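About the Cilville School of Bookbinding and Paper Repair

The school teaches the binding, mending and care of books to adults of all levels.
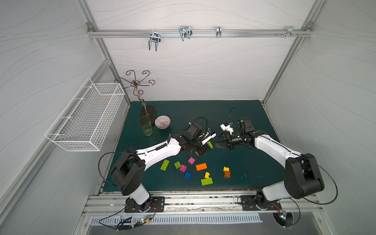

Who may apply for a place at the school?

Any adult may apply, whether or not they have handled a bone folder before. The foundation course assumes no earlier training, and applicants for the repair course are asked to bring two finished bindings to their interview.

Our history

The school was opened by Phong Vũ in a former seed merchant's shop on Chevalier Street, with five benches and a board cutter bought from a printer who was closing down. Mr Vũ had trained as a ledger binder and wished to pass on a trade that was then taught in very few places in the county. The first students met in the evenings and paid by the term. When the lease on the shop ended, the school moved to its present premises in Weltomex House, where it has remained. The board cutter came too, and is still in daily use.

Mr Vũ retired from teaching but continues to serve as president. The school is led by its principal, Quyên Lâm, who joined as a tutor in paper repair.

What we teach

The foundation course lasts 18 weeks. Students begin with folding, sewing and simple case bindings, and go on to rounding and backing, headbands and quarter leather. Each student completes seven bindings, which are kept by the student at the end of the course.

The repair course is taught by Hậu Âu and covers torn leaves, loose joints, broken sewing and the cleaning of surface dirt. Work is carried out on books supplied by the school. Students are asked not to bring family Bibles or other books of personal value until the second term.

Shorter classes in marbling and paste papers are given by Ánh Huỳnh during the summer. Places are limited by the size of the marbling troughs. Aprons are supplied, though old shoes are advised.

Tools and materials

Students on the foundation course receive a basic set of tools: a bone folder, an awl, needles, a paring knife and a steel rule. Thread, board, cloth and paste are included in the fee. Leather is charged separately at cost price. The nipping presses and the guillotine may be used only after instruction from a member of staff.

Repair service

The school accepts a small number of books from the public for repair. Toàn Hồ receives enquiries and will give a written estimate before any work begins. We do not undertake work on photograph albums with self-adhesive pages, nor do we give valuations. Owners should expect to wait several months, and books received after November are normally returned in the spring.

The Flamo Bequest

The Flamo Bequest pays the full fee of two students on each foundation course. It was left to the school by a former evening student and is open to applicants on a low income. A short letter is required with the application form. Awards are decided by the principal and one tutor, and their decision is final.

Visiting the school

The workshop is open to visitors by appointment during term. The entrance is at the side of Weltomex House, through the green gate. There is a step at the door, and a ramp can be put in place on request.

Shared 18 times
5 comments, showing 2

Margery P.
I did the foundation course some years ago and still use the tools. Is the evening class coming back? I can't manage daytimes any more.

bookworm_dell
Had my grandmother's cookery book mended here. It took seven months but it opens flat again and all the gravy stains were left in, as I asked. Very pleased with it.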